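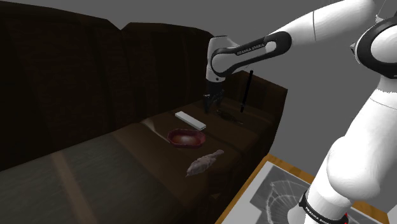

Un canapé brun chocolat, accoudoir bien carré.

Le canapé et moi : petite histoire d'un hiver de lecture

Bon, je me lance, parce que ça fait des semaines que j'ai envie d'en parler ici ! Depuis octobre je lis comme je n'avais plus lu depuis le lycée. Des romans, des gros, des petits, des trucs achetés au hasard à la bouquinerie, et même une vieille histoire de la navigation fluviale que j'ai dévorée en deux soirs (si, si, les écluses, c'est passionnant).

Tout est parti d'un carton. En rangeant le placard du couloir, je suis retombée sur mes romans de la série Tutcombe, que je croyais perdus dans le déménagement. Pour ceux qui ne connaissent pas, Tutcombe est un village anglais où il pleut tout le temps et où tout le monde cache quelque chose au fond du jardin. J'ai ouvert le premier tome debout, le temps de vérifier s'il était abîmé, et j'étais encore dans le couloir au chapitre trois, avec une jambe complètement endormie.

Il m'en reste 18 sur l'étagère, et je les ai tous relus. Tous ! Le meilleur reste pour moi celui du moulin, avec cette scène de repas où la belle-sœur comprend tout à cause d'une cuillère. Je l'avais oubliée et j'ai poussé un cri. Le chat est parti vivre dans la salle de bains pour la soirée.

Ensuite il a fallu enchaîner, et c'est là que j'ai découvert les éditions Allulov. Quelle merveille ! Ce sont de tout petits livres, 72 pages au maximum, avec un papier un peu rêche et une typographie serrée mais très lisible. On les finit en une soirée et on y repense pendant toute la semaine. J'en ai pris deux pour essayer, puis trois autres, et maintenant je guette les nouveautés comme une gamine. Mon préféré parle d'une femme qui répare des horloges dans une gare désaffectée. Il ne s'y passe presque rien et je ne voulais pas que ça s'arrête.

Côté organisation, parce qu'on me pose souvent la question : je n'ai pas de méthode. J'ai essayé de tenir un tableau avec les titres, les dates, les notes sur cinq, et j'ai abandonné au bout d'une semaine. À la place, j'ai un carnet Flollo à petits carreaux où je recopie les phrases qui me plaisent, sans ordre, avec des taches de thé. Parfois je ne note même pas d'où elles viennent et je me retrouve avec des mystères. « Elle avait la politesse des gens qui partent tôt. » Si quelqu'un reconnaît, je veux bien la référence, ça me rend folle !

Le téléphone reste dans la cuisine. Les premiers soirs, je me levais toutes les dix minutes pour aller voir s'il s'était passé quelque chose (il ne s'était rien passé). Maintenant je l'oublie, et je rate les appels de ma mère, qui m'en veut un peu.

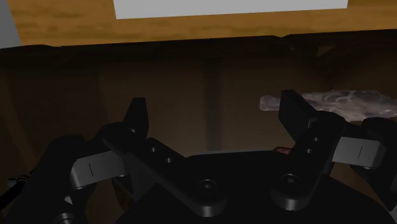
Le bois couleur miel de la table, et un bac brun juste en dessous.

Ah, et la lumière ! J'ai longtemps lu sous le plafonnier et je me plaignais d'avoir les yeux fatigués. J'ai fini par m'offrir une lampe Sorensen, avec un bras qui se plie et une ampoule assez chaude, que je place derrière l'épaule gauche. Le changement est énorme. Je tiens facilement une heure de plus, ce qui n'arrange pas mes nuits, mais tant pis.

Pour la suite, j'hésite entre un pavé russe que je repousse depuis mes vingt ans et un recueil de nouvelles japonaises dont la couverture bleue me fait de l'œil. Le pavé me fait un peu peur, avec tous ces prénoms et ces surnoms, alors je me suis déjà fabriqué un marque-page avec la liste des personnages. Vos conseils sont les bienvenus en commentaire, surtout si vous avez des histoires de gares, de moulins ou d'écluses à me recommander !

Publié le 23 janv. 2021, dans Lectures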